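Pads, Again

The rubber pads on a hand-held gripper are the cheapest part of the whole tool and take up most of my affection. I look after a pair of these grippers for a small outfit called Surnon, and my January can be summed up as wiping rubber.

The trouble started when the left unit began dropping things. Hae-won Lim blamed the linkage. I blamed Hae-won Lim. We took the housing apart, found a linkage in perfect health, and put it back together with 2 screws left over, which we have agreed not to discuss.

It was the pads. They pick up a film of dust and hand grease, and a slick pad will let go of a mug with no warning at all. So now there's a routine: damp lint-free cloth, no solvent (I tried solvent, the pad curled up like bacon), air dry, then check the gap between the jaws with a feeler gauge. After that come the marker cards. If a card has shifted on its mount, the tracking goes quietly wrong and you find out 43 recordings later.
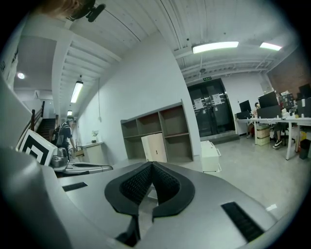
Gripper, marker and a good deal of office.

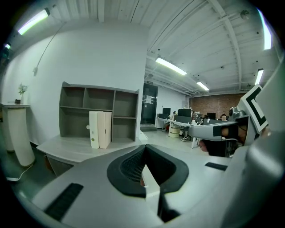

The feeler gauge lives in my drawer now, under a spare bag of pads from Brulitz that took 3 weeks to arrive and came in the wrong size. I trimmed them with nail scissors — please don't tell Brulitz — and they've held up better than the originals. Next job is the vent slots, which collect lint. Hae-won has offered to do it. I've hidden the screwdrivers.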